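Workshop notebook, April

Category: Bench Notes > Natural dyes

Back at the madder vat this morning, with the windows open, which helped a lot with the smell. Marisa Villa left me a bag of chopped root from the Tultdale bed and a note that just said "older than it looks." I'm taking that to mean three years in the ground, but I need to ask her.

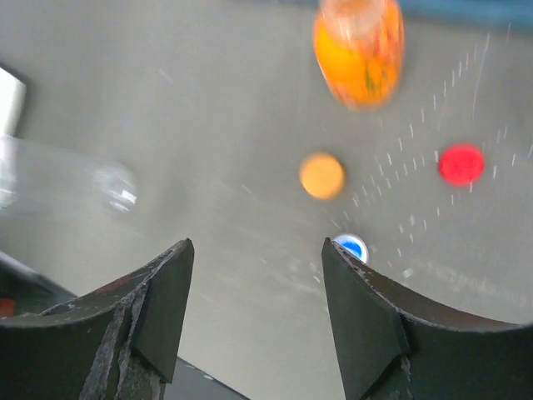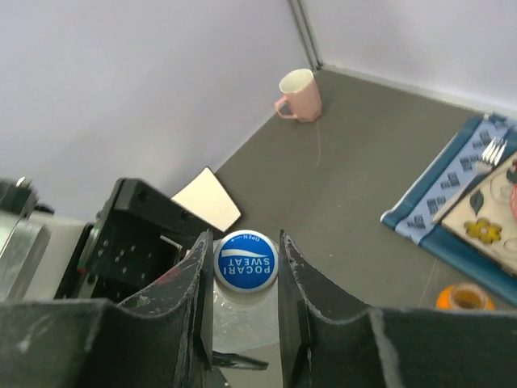 So, the root. I weighed out 92 grams, rinsed it twice in cold water to get the yellow out (Pierina swears by three rinses, I got bored after two) and left it to soak in the enamel pot. The first rinse came off a kind of weak-tea color and the second was already going pink, so I stopped there. Could be I'm throwing away good dye, could be I'm not. I'd like to save the rinse water next time and put a scrap of silk in it, just to see.

The wool is the Marras two-ply, the undyed cream one. It was mordanted with alum last week and has been sitting damp in the covered bucket ever since. Smelled fine. I split it into four small skeins and tied them with one, two, three and four knots, and PLEASE can everybody use knots from now on, the masking tape labels came off in the pot again and Gianni and I spent half of lunch arguing over which skein was which.

Heat: took it up very slowly, over an hour, and held it at 60 C. The big burner still overshoots. I had to pull the pot off twice and both times it had crept up past 70, which is where madder starts going brown on me. Evanthia Kourkoulas does hers on an old electric food warmer and gets a much clearer red, so I'm tempted to go find one.

Results so far, all still wet so don't hold me to any of it:

One knot, 20 minutes: peachy, a bit dull.
Two knots, 40 minutes: proper orange, very pretty!
Three knots, 90 minutes: brick. Slightly uneven where the tie was too tight.
Four knots, still in there, staying overnight with the heat off.

I added a spoonful of chalk before the third skein came out, on account of our water being so soft, and I do think it pushed things toward red. But I changed the time as well as the chalk, so that proves nothing, does it. Next round I'll run two pots side by side, same time, chalk in one only.

Ottavio Mazza stopped by around four with the dye manual he's been promising since winter. It's a reprint of something from 1708, and the madder section wants bran water, left to go sour, and a quantity of root that would empty our whole bed in one go. He's keen to try it. I said yes to the bran and no to the quantity. There's a bag of bran on the shelf by the sink, so I've started a jar of that, lid resting loose, please don't tidy it away.

To do:
- ask Marisa how old the root is, and how much more she can lift
- tie looser!! figure-eight ties, four per skein
- order alum, we're down to the last 1000 g tub
- dry the spent root on the rack, it's good for at least one more pale bath
- 17 mini skeins still to wind for the Ostance shade card

Pot is off, thermometer is rinsed. Four-knot skein comes out tomorrow before the kettle goes on.

Print this entry | E-mail this entry

Filed under: madder, wool, mordants

Contact the workshop | © Tultdale Dye Workshop | Back to top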